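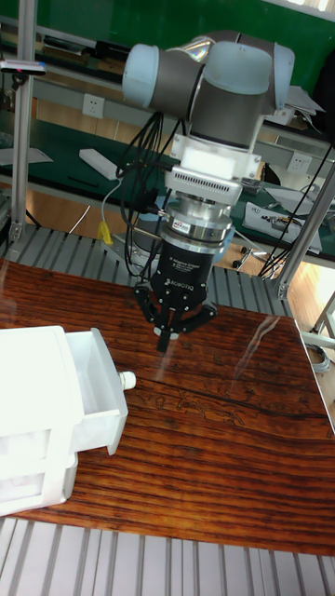

Sunday, April 10, 2022

Quiet day in the Mistville lab, so I finally sat down with our house rules for the arm and tidied them up a little. I've been meaning to since October!

The big one is the parking height. Fingers open, pointing down, and clear of the table by at least 40 mm before anyone reaches in — I know it feels fussy when you only want to nudge a drawer, but please humour me. Reaching in also means the arm is stopped, with the pendant in your own hand and not your neighbour's.

Cable check stays at the start of every session. Turn the wrist slowly through its range and watch the loop for snags, then sign the Stullero sheet. I went back through all 134 entries and 6 had no initials, so a gentle reminder there (2 of those were mine, sorry).

Still to do: ask the Ambrosio folks which speed limit they use for teaching by hand, and copy it over to the Ukix binder.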